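Tópico: Kit de pinças de mão da Trorkmont, alguém comprou?

fulgencio_v
Pediram-me orçamento para 2 pares do kit Mima. A página promete montagem em 7 minutos e "dados prontos para treino". Já ouvi isso de outros fornecedores e acabei a escrever conversores à noite. Quem usa?

Rohani Harahap
Uso desde março. As pinças são decentes, o software nem por isso. A calibração perde-se quando se troca o dedo de borracha e o manual dedica meia página ao assunto. O suporte respondeu-me com o link para o mesmo manual.

danang_s
Discordo em parte. Com a versão nova do firmware recalibro uma vez por dia e chega. Os cubos com marcadores junto à base é que exigem cuidado, sujam-se com os dedos. A tarefa que temos agora é de mesa baixa, com um copo de papel e uma moldura fina:
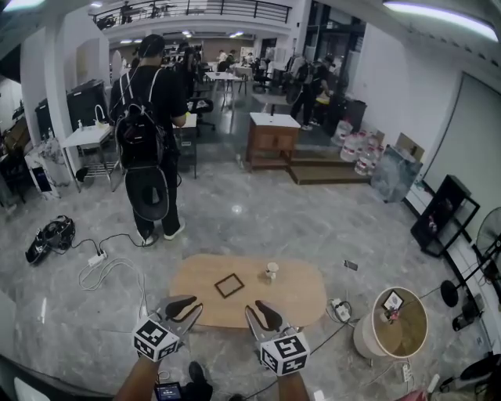
Manon Kennedy não se convence: uma mesa com dois objetos qualquer kit resolve, e o que ela queria ver era a taxa de episódios aproveitáveis ao fim de uma semana. Na loja falam em 184 por sessão, sem dizer quantos foram para o lixo.

danang_s
Justo. No nosso caso aproveitamos 70 em cada cem. Não é o número do folheto, mas trabalha-se.

fulgencio_v
70 parece-me pouco para o preço. E a licença anual, é obrigatória?

Rohani Harahap
Para exportar, sim. Está nas letras pequenas. Por isso é que ando a olhar para o Kwok, que exporta sem licença, embora a pinça seja mais pesada e canse o pulso.

fulgencio_v
Vou pedir um par emprestado antes de assinar seja o que for. Se recusarem, fico com o que tenho.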